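The head of training at the Gusitz flying school does not like the word "dropout". "They stop, they earn some money, they come back," she says. Of the 52 students who began last year, most are still flying from the grass runway at Stulmont.
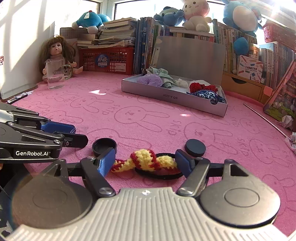 By our training correspondent, Stulmont
October

What makes them stop is usually the night rating. "Everybody calculates the hours, but they forget the landing fees," she told me over tea. A night landing at Stulmont costs 189, and the weather cancels many of them.

She learned on a Wendell two-seater, which she still prefers to the newer Fakir. "The Wendell forgives less, so you listen more." Her own logbook had 320 hours before she dared to teach. Now she asks her instructors for 600.

The next course starts when the runway is dry.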